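5. Island seating: fitting, placing and everyday care

This section covers the Onderon dining chair when it is used at a kitchen island or counter. Read section 4 first if the legs are not yet attached.

5.1 Before you start

Lay a blanket on the floor and set the chair upside down on it. Check that all four leg bolts are finger tight. Do not fully tighten them yet.

Keep the 5 mm hex key and the spare felt pads from bag C. The order code for more pads is 771.

5.2 Leveling and tightening

1. Turn the chair upright on the floor where it will be used.
2. Press down on the seat with both hands and rock it gently from corner to corner.
3. If one leg lifts, loosen the two nearest bolts by half a turn, press again, and let the leg settle.
4. Tighten the bolts a little at a time, moving diagonally.
5. Check the bolts again after 20 days of use, then every September or whenever you do your yearly household checks.

CAUTION: Do not use a power driver. The threaded inserts will strip.

5.3 Placing the chair at the island

1. Measure from the seat to the underside of the countertop with nobody sitting. You need at least 200 mm for your legs.
2. Push the chair in straight, holding it by both sides of the backrest.
3. Stop before the upholstery touches the counter edge. Squared edges will mark the cover over time.
4. If the island has a side panel that runs to the floor, leave enough room beside it to turn the chair when you get up.

Note: Do not drag the chair by the top seam. The stitching is there to hold the cover in shape and is not a grip.

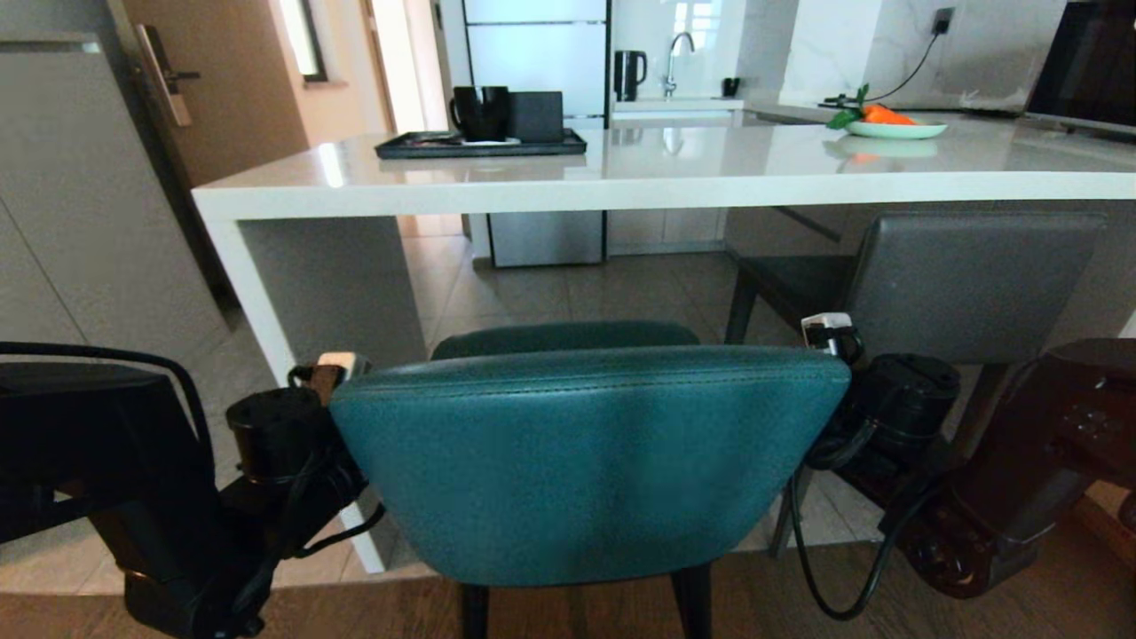
Hedvig Nordin wrote in to ask whether the chair could stay pushed in all the time, as her island is also the walkway to the back door. It can. Pull it out once a week so the floor underneath can be swept, and look at the pads while you are there.

5.4 Cleaning the cover

Wipe with a soft damp cloth, then a dry one. For coffee or grease, add one drop of dish soap to the water. Work along the seam and not across it. Light creasing in the backrest is normal and does not need treatment.

CAUTION: No bleach, no melamine sponges, no furniture polish. Countertop sprays can dull the color, so move the chair away before you clean the island.

For replacement legs or bolts, quote part 2293 and see section 7.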